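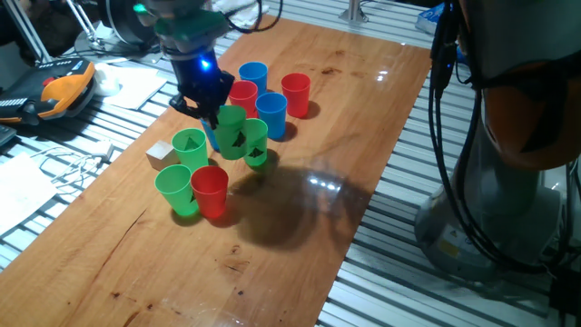

Section 4: Laying on the Topcoat

Last updated: December

If you've come straight from Section 3, your table is stripped, sanded and dusted, and you're probably itching to open the can. Me too, every single time! Go and have a sandwich first, then come back and check the room.

You want it warm enough to work in a T-shirt, with a window open a crack and no fan blowing across the wood. I ruined a lovely old drop-leaf with a fan once (it was 82 degrees in my garage and I was desperate) and spent the next evening picking lint out of the finish.

What you need
Lorska Clear Gloss, one can
A two-inch brush with soft bristles
400-grit paper, a few sheets
Two lint-free rags
A paint strainer and a clean jar
Mineral spirits for the brush

First coat

1. Stir the Lorska with a flat stick, slowly, right down to the bottom of the can. Don't shake it. Shaking fills it with bubbles, and they will all end up on your table.

2. Strain what you need into the jar and put the lid back on the can. I never brush straight from the can anymore, no matter how small the job is.

3. Wipe the top with a rag barely damp with mineral spirits and let it flash off. Any glue spots you missed will show up pale at this stage, so look at it low and from the side.

4. Dip only the tips of the bristles, a third of the way up at the very most. Start a few inches in from one end and brush out toward the edge, then go back the other way the full length of the board.

5. Tip off with a nearly dry brush, holding it almost straight up and just letting the ends drag along the grain.

6. Walk away. I mean it. You'll see a little ridge or a hair and want to fix it, but after a few minutes the surface has started to grab, and the brush will leave a worse mark than the one you were chasing.

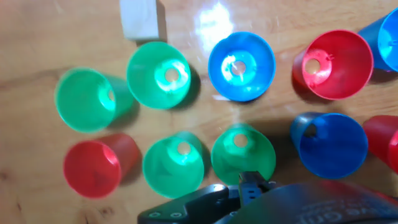 Note: Drips like to gather under the front edge. Run a finger (gloved, please) along the underside 30 minutes in and smooth out anything you feel.

Sanding between coats

7. Leave the first coat overnight. If it still smells strong up close or feels tacky in a hidden spot, give it another night.

8. Wrap a sheet of 400 around a cork block and go over the whole top with the grain, very lightly. You're after an even, dull haze and a bit of white powder. If the paper clogs up with gummy little balls, stop, the coat isn't ready.

9. Vacuum, wipe, and repeat steps 1 to 6 for the second coat. I do three on anything people eat at, two on a desk.

CAUTION: Rags with oil-based finish on them can heat up and catch fire on their own. Lay them flat outdoors to dry, away from the house, and never ball them up in the trash.
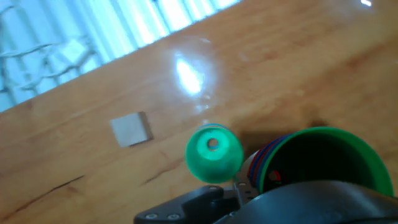
Gloss finish by a bright window, with glare on the wood.

Wait a full week before you put anything heavy on it, and longer for a tablecloth. Fixing runs, cloudy patches and trapped brush hairs is all in Section 5.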